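Progress report, May
Project: Handling of small disposable packets with a hand-held gripper
Prepared for the Sturbridge fund

Work this period went into the demonstration set for deformable packaging. Paper packets are hard for our policy. They crumple as soon as the jaws close, and after that their shape has little to do with the shape the model saw a moment earlier.

We recorded 600 demonstrations with the hand-held tool, all in the open office at Illach and none in the test cell. The earlier set of 200 came from the cell alone, and the policy trained on it did poorly once people and furniture were in view.

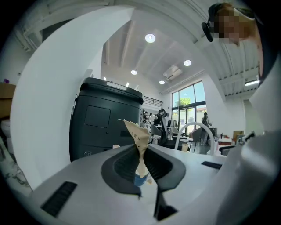 Antigoni Michailidis asked at the internal review whether the wide lens was worth keeping, given how much ceiling and background it takes in. Her concern was training time. We ran the comparison she wanted, with a cropped view and the full view, and the full view did better on the approach. Once the packet was in the jaws the two were even.

On the arm, the new policy completed 40 more grasps than the old one over the same test list. Most of the remaining failures are on release – the paper stays against one pad and has to be shaken off. We have 2 changes to try, a slower opening and a different pad surface.

The Okoro data format is now used throughout. Conversion of the older Vumov recordings is still open and will carry over into the next period. No change to the budget is requested.

Comments

Rainer Wiegand
Was the test list fixed before training? Please say so in the final version.

reader_m
We see the same release problem with tea bags. Slower opening helped a little.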